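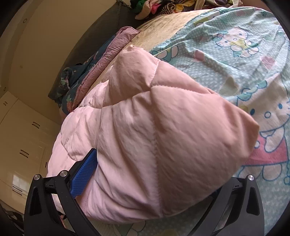
Slide 1. A folded comforter between the two fingers of a hand gripper.

Speaker notes, Sibel Dağdelen. Budget planning for handling equipment, September session, Fadthorpe. Slot is 16 minutes, questions after.

Good afternoon and thank you for the invitation. My name is Sibel and I work on purchasing for the Landness project. I am not an engineer. My part is the money, and today I want to speak about how we planned it, and where I planned it wrong.

(Wait for the people at the door to sit down.)

Slide 1, continued. When I made the first budget, I had one line called "grippers". It had a unit price and a quantity. Kadir Karakaya looked at it and asked me, what will they hold? I did not have an answer. I had copied the line from a project about boxes. Our work is bedding, and a thick comforter asks other things from the fingers than a box does. Please write the object in the budget before you write the tool.

Slide 2. The table from Brakeck. Do not read all the rows. Show only three:
- purchase
- wear parts
- hours of people

Say slowly: in our first year the purchase was the smallest of these three. The wear parts I had put to zero. Our supplier quoted 1444 for the yearly set of pads, pivots and screws, and I had to ask for this money in the middle of the year. It was not a pleasant meeting. Baptiste Hoarau was in the room and he can confirm.

Slide 3. 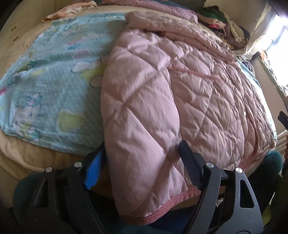
Spare pads should have their own line, with their own order date. We first ordered them together with the complete tools, and then we waited seven weeks for small parts that fit in an envelope. Look at the left finger, the one with the blue ridged pad, where it pinches the comforter by the trim. On your quote, the pad and the finger can be one article or two, and you must ask which. If it is one article, you pay for the whole finger each time the pad is worn. Ask also if screws are included. At Kılıçarslan they were included, at the other supplier not.

(If somebody asks for the names of other suppliers: after the talk, please.)

Slide 4. Hours of people. For every hour of work on the bed we now plan a second hour for preparing, cleaning and checking the files. Ilham Simanjuntak measured this for us during five weeks, and I trust her numbers more than mine. In the first budget I had planned only the first hour.

Slide 5. Buy or rent. I have no strong opinion. We rented for the pilot and bought later, and part of the rent was taken off the price. You must ask for this before you sign. Efthymia Mitsotakis-Vlachou will speak about the contract after the coffee, so I skip the details.

If time is short, skip slide 5 and go directly to the template.

Slide 6. The template. It has an empty column named "object". Fill it first. The file is with the organizers, and I can send it also by mail.

Thank you. Questions. Repeat each question into the microphone before answering.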